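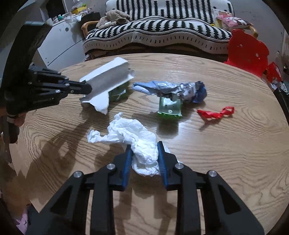 Wood-grain table at the Borbély open day, Jul 8, 2018

So I finally made it out to Imov to see the Borbély studio, and wow, what a fun afternoon! If you've been following Tralar since the February test (the one where the naval guns could shoot through hills), you know why I was excited. They make the whole game in an old two-story building behind the bus station, and I walked past the door twice before I saw the little logo on the bell.

Sign-in was quick, then coffee, then straight to the part everybody came for, which was the new cruiser branch. We got 42 minutes on the test build, and I spent way too many of them in the port screen looking at gun ranges. The tier five ship is slow to turn, but she hits like a truck, and the smoke now drifts with the wind! I got caught in the open because of that (my own fault, I parked and sniped like I always do). Repairs are on a longer timer too, so if you burn yours on one small fire you'll be sorry when the next one starts.

The designers took questions after that. Matchmaking came up first, of course. They want a spread of two tiers at most, and they said the queue times in the test were fine with it. Carriers are staying out for now, and I clapped a bit too loud.

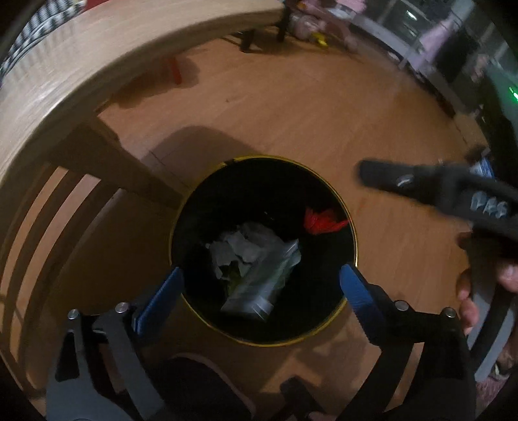

Pemis is the map I want to talk about, because it's going to split the player base right down the middle. It's a tight island map with one deep channel, and whoever holds the channel early pretty much runs the match. We tried it on paper first, with little ship tokens and a printed grid, and my team's plan was so bad I'd say it belonged with the crumpled paper in that bin with the yellow rim. Then we played it for real and lost anyway! The destroyers got behind us through the north gap while our whole team was staring at the channel. I really hope they widen that gap or put a rock in it.

Everybody went home with a code for 50 days of premium time, which I've already used. The bus back was late and I spent the wait arguing about torpedo angles with a guy from the other team. He still thinks the north gap is fine as it is. I'll post my cruiser builds once the branch goes live.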